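Workshop Tips for the Bin-Picking Team
Parbridge Robotics Club, July 2026

These notes cover bench setup for the Plondow student challenge. Read them before your first session on the arm.

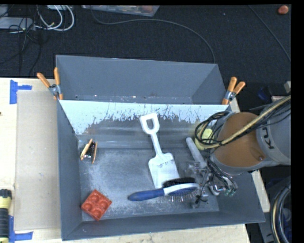

Clamp the bin on both sides before running any program. A bin that shifts a little on every contact will spoil the calibration over an afternoon, and the error is hard to trace. Check the clamps again after 20 picks.

Mark cardboard positions on the table with tape at the corners. Blue painter's tape comes off wood cleanly if removed within 7 days. After that, warm the residue with a hair dryer and rub it with cooking oil on a rag.

Choose practice objects from the kitchen drawer and the toy box. Mix flat, round and long-handled items. Start with up to 12 and take out anything that sheds, leaks or has a loose part.

Wipe the bin floor with a barely damp cloth, then a dry one. Do not use scouring powder. Metal dust goes in the trash, and the cloth does not go back to the kitchen.

Leave slack in cables and hoses. Move the arm through its full reach at 15 percent speed and watch the loops at each end of travel. Retie anything that pulls tight.

Put hand tools back on the Trnka rack before the arm is powered. Keep one person at the stop button.

Questions about the bench go to Ctibor Lukáč. Spare clamps are in the lower drawer, left side.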